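Chapter 7
Looking After a Pair of Hand-Held Grippers

In this chapter you will learn to:
- inspect and replace fingertip pads
- check that two fingers close squarely
- set up a table for cloth work
- keep a service log for a matched pair

7.1 Why start with the fingers

Chapter 6 dealt with the arm and its mounts. We now turn to the part of the system that wears out first. In the Bristach workshop, where most of the procedures in this book were written, a set of fingertip pads is changed after 3,000 closing cycles or when it fails inspection, whichever comes first. Motors and housings last much longer. A technician who knows the fingers well will deal with most of the faults that turn up in an ordinary week.

The tools treated here are held and moved by a person. Two are used together, one in each hand or one each for two people, and the same fingers and pads are fitted to the arms in the Kelemen cell described in Chapter 9. Faults learned on the hand-held tool carry straight across to the arm.

Cloth is a hard test for any gripper. A box or a bottle has stiff sides that push back against the fingers, and small errors in alignment go unnoticed. Fabric folds, slips and bunches. If one pad is glazed, or sits a little higher than its partner, a thin hem will creep out of the grip as soon as the tool is lifted.

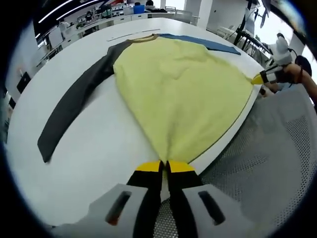 Pad alignment is checked with the fingers closed on fabric, after a first check with the fingers empty. Use a garment with panels in different colours, because a shift in the cloth is easier to follow against a seam. A raglan shirt with a yellow body and one grey and one blue sleeve will do well. Lay it out flat, pinch the gathered hem with the first tool and take hold of the side of the body with the second. Look at the line where the two yellow pads press together on the fabric. It should be straight and even from front to back. If the pads touch at the front and gape at the back, loosen the finger screws, close the fingers on the setting block and tighten the screws again in the order given in Table 7.2.

7.2 The work table

The table should be white or another plain light colour, large enough to spread a shirt with both sleeves out, and firm enough that it does not move when leaned on. Wipe it down before each session. Lint is the main cause of glazed pads, and most of it is picked up from the table top.

Leave room to stand on at least two sides. Chairs may stay nearby, but push them back before lifting a garment, as a trailing sleeve will catch on an armrest.

7.3 The service log

Each tool has its own page in the log, even when two tools are always used as a pair. Record the cycle count, the pad batch and the result of the cloth check. The Flilia sheet in Appendix C has space for 22 entries.

Case note: the slow left finger

Kylie Ashby was servicing a pair at the Rellthorpe site when one tool began to drop hems on a Monday morning. The pads were new and passed inspection. Her colleague Shengli Qin went back through the log and found that the left finger had been slow to close for the previous 50 cycles. The cause was thread wound around the pivot pin. They removed the finger, cleared the pin, refitted it and repeated the cloth check. The tool was back in use before lunch.

Routine cleaning of the pivot is now done every 1,000 cycles at that site. The steps are set out in Section 7.4.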